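Interior repainting: what changes in July

Following the condition survey of Nosurden and Otesau buildings, the maintenance office has revised the interior painting specification. The new version applies to all work booked from July onward. Jobs already approved will be finished under the old one, including touch-ups requested within the defects period.

The survey covered 342 rooms. The most common fault was loss of adhesion where water-based acrylic had been applied directly over old alkyd enamel. The top coat can usually be lifted with a fingernail at door height, and on window trim it comes away in strips. A second fault, mostly in the Gautam Street units, was patchy sheen on dark colours where filler had been left unprimed.

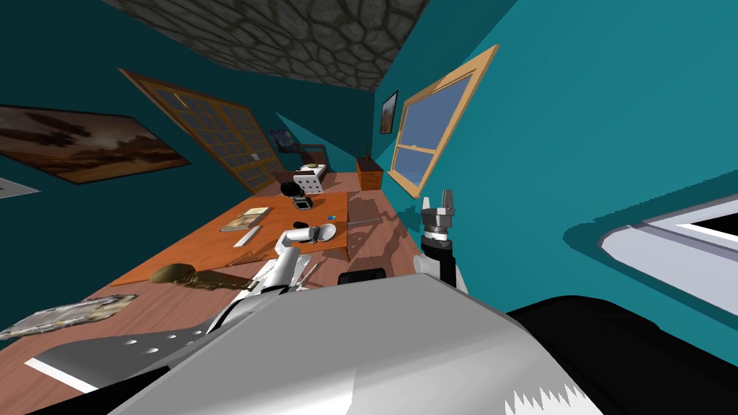 Under the revised specification, any existing coating of unknown type must be tested before work starts. Wipe a small area with methylated spirits on a white rag. If colour transfers, the coating is most likely acrylic and can be cleaned, sanded and recoated. If it doesn't, treat it as enamel: wash with sugar soap, rinse twice, sand to a uniform dull finish and apply one coat of bonding primer. Units built before 1970 are also to be tested for lead before anything is sanded. Residents should not carry out that test themselves, as the office arranges it and pays for it.

Filler is to be spot-primed in every case. On mid and deep colours the whole wall then gets a tinted undercoat, matched to the grey value printed on the colour card. Two finish coats are still required over this. Contractors have asked whether the tinted undercoat can be counted as the first finish coat, and it can't.
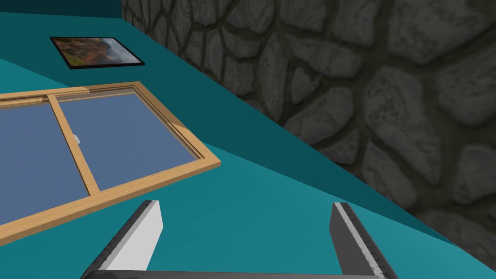

Teal wall finish.

Deep colours also need longer between coats. The tint load slows the film, and recoating early leads to roller drag and visible lap marks. Allow four hours in dry weather and overnight when relative humidity is above 85 per cent. Walls should not be washed for two weeks, and picture hooks with adhesive backing should stay off for a month.

Sheen levels have been simplified. Walls are low sheen throughout, ceilings are flat, and trim is semi-gloss. Kitchens and bathrooms take the mould-resistant version of the low sheen product. Satin has been dropped from the schedule – it was being ordered for both walls and trim, and the leftover tins could rarely be matched to a room.

The Zulenov range remains the standard supply. Stock on hand at the last count was 2,869 litres, of which more than 2,000 is white or off-white base. Residents choosing a deep colour should expect a wait while the tint base is ordered.

Cutting in around timber windows is now to be done with the sash open and the moving edges left bare. Several sashes in Otesau were found painted shut. Freeing these is a separate job and should be requested on the repairs form, with the room and window position noted.

Copies of the full specification are at the office. Questions about testing or colour approval go to Dindo Enriquez, who can also lend out the large colour cards for up to three days.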